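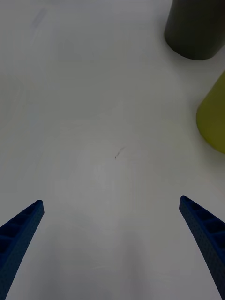

The white top, with the scratch near the middle.

I was told a white table would make the room look bigger. The person who told me was selling white tables, so I should have weighed that up properly, but I had been sitting on the floor of the new flat eating toast off a box and I was not at my sharpest. The room is the same size it was. I measured it before and I measured it after, out of spite.

The table is a Cludier, the plain one, and the shop page called the surface "everyday tough". I would like to meet whoever has that sort of every day. Mine had a mark on it by the second week of January, a short dark scratch close to the centre, which is the one spot where you can't put a plant on it without looking as though you're hiding something. I have no idea what did it. I've been through the suspects: keys, the bottom of a mug, the tin with the rough rim. Nothing fits. Gus Lindqvist, who came round for supper and has opinions on furniture, ran his thumbnail along it and said it was "only in the top layer", as if there were some other layer I eat off.

There is also a smudge up towards the left. It's faint and grey and in most lights you'd miss it. I don't miss it. I've had a go at it with warm water and washing-up liquid, then bicarbonate of soda, then one of those white foam sponges that everyone swears by and which seem to me to be very fine sandpaper with good publicity. The smudge is still there. I stopped at the sponge, on the grounds that a dull patch would be worse than a grey one, and a dull patch is what you get if you keep rubbing at a thing in a temper.

Then Elibariki Rweyemamu lent me half a bottle of Kadovlow, a surface restorer he'd used on his kitchen worktops. It has a picture of a gleaming table on the label and the words "see the difference". I followed the instructions, left it for 8 minutes, wiped it with a soft cloth in circles, then wiped it again in straight lines because I'd stopped believing in the circles. I could smell the difference. It took a whole evening with the window open to stop smelling it. Elibariki says I used too little. His worktops are dark brown and I'm not convinced he'd know if it had worked on them or not.

What I have learnt about white is that it doesn't show dirt so much as report it. My old table was a brown thing from Chauhan's, the second-hand place near the station, and I owned it for years without forming a view on its condition. It could have been filthy. I leant on it, I did my post on it, I once repaired a bicycle pump on it. With the new one I find myself bending down in the mornings with one eye shut to look along the surface against the light — a thing I used to see my aunt do and thought was a sign she needed more to occupy her.

Shadows are the other trouble. Anything held over it throws a soft grey patch, and twice now I've gone to wipe up a shadow. I mention this for anyone thinking of buying one and hoping to feel calm.

The advice online is to keep the surface clear. All the photos have a clear surface, with perhaps one lemon. I've tried this and can say that a clear table is an invitation. Put nothing on it and within the hour there's something standing in the corner, and something else beside it, and they're both mine and I don't remember deciding on either. At the moment I let things stay at the right-hand end and keep the middle open, which leaves the scratch out where everybody can see it. I'd considered a runner. Hutberg do one in a heavy oatmeal cloth for £42, and I stood in front of it in the shop for a good while before working out that I'd be paying £42 to cover up the thing I'd paid for.

Gus thinks I should have the top sanded and oiled. I've pointed out that it's white and smooth and I don't believe there's anything under there that wants oil. He says everything wants oil. He also says a table needs 60 good meals on it before it stops being new, a figure I suspect he made up between the soup and the cheese. I'm not counting, but if he's right I've a fair way to go.

I'll give it until spring. The repair pens come in a shade called Pure White and another called True White, and I can't for the life of me tell which of them I've got.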